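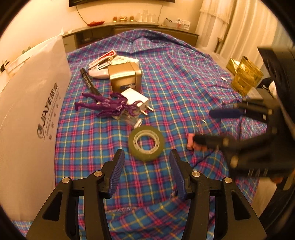 The man from Dorkbridge swore the well had cured 214 people. Leonora asked him who had kept the list.

"The parish," he said.

"Which parish?"

He looked out at the rain. The tour cost 11 dollars and she had paid for two, since Sudheer had left his wallet in the car again, or said he had.

"My aunt drank from it in January," Sudheer told her on the path. "Her hip stopped hurting."

"Your aunt had a new hip put in at Christmas."

"That's what I mean. It usually takes longer."

The well was a hole with a grate over it. A woman ahead of them knelt down, cried a little, and filled a soda bottle from the tap beside it. Leonora followed the pipe with her eyes, back along the wall and up to the restroom block.

She said nothing. The woman was drinking by then – small sips, with her eyes closed.

"Well?" said Sudheer.

"It's city water."

"You want some or not?"

Her knee had been bad for 60 miles. She held out her hand for the cup.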